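Levton Releases Humidity Control Guidance for Small Interior Bathrooms

WORNANO, January. Levton, a supplier of residential ventilation controls, has released a revised set of installation guidance for bathrooms without an exterior window. The guidance applies to the company's Previx line of humidity-sensing fan controls and replaces the version issued with the first Previx units.

The revision covers sensor location, fan run time after showering, and the clearance needed under the door for replacement air. It is intended for electrical contractors, remodelers and building managers responsible for older apartment stock, where bathrooms are often long, narrow and served by a single ceiling fan.

"Most of the service calls we receive concern fans that shut off too early," said Rima Tarawneh, director of technical support at Levton. "The fan is usually sized correctly. The sensor is in the wrong place, or the run time was left at the factory setting." 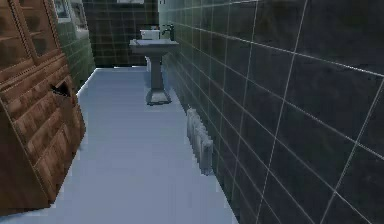
Changes to Run Time and Sensor Placement

The default run time after the humidity set point is reached has been raised from 5 minutes to 15 minutes. Installers can still select a shorter period at the control, but Levton no longer recommends this for rooms without a window.

Sensors are to be mounted on an interior wall, away from the direct path of the supply air and outside the shower enclosure. Mounting inside a cabinet or behind a door is not permitted under the revised guidance. In rooms with tall wood storage, the sensor should be placed on the opposite side where wall space allows, so that the cabinet does not block air movement past the housing.

The guidance also addresses replacement air. A fan can remove only as much air as is able to enter the room, and new flooring often reduces the gap under an existing door. Installers are asked to measure the gap after the finished floor is in place and to record it on the commissioning sheet. 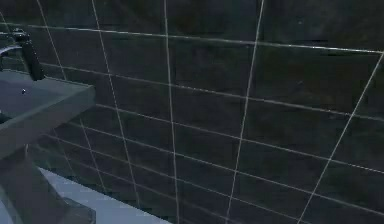 Levton developed the new settings with Tkachuk, a property maintenance contractor that manages apartment buildings in Wornano. Technicians logged humidity readings in two buildings over one heating season and compared them with tenant reports of condensation. Wall finish was recorded for each room. Large rectangular tile with thin pale grout lines, especially in a dark color, was listed separately from painted drywall, as the two surfaces were found to clear at different rates after a shower. The revised run time is based on the slower of the two.

"We had been adjusting these controls one apartment at a time," said Unai Lozano, maintenance manager at Tkachuk. "A single setting that holds for the whole building reduces repeat visits."

Availability

The guidance is supplied with all Previx controls shipped from January onward. Existing units do not require new hardware. The run time can be changed at the control using the procedure in the printed manual, with power to the fan left on.

Levton will hold a technical session for contractors on Wednesday at its Wornano office. Soledad Montes, product engineer, will review the commissioning sheet and take questions on retrofit wiring. Attendance is free, but registration is required.

Media contact: Teodoro Cordero, Levton Communications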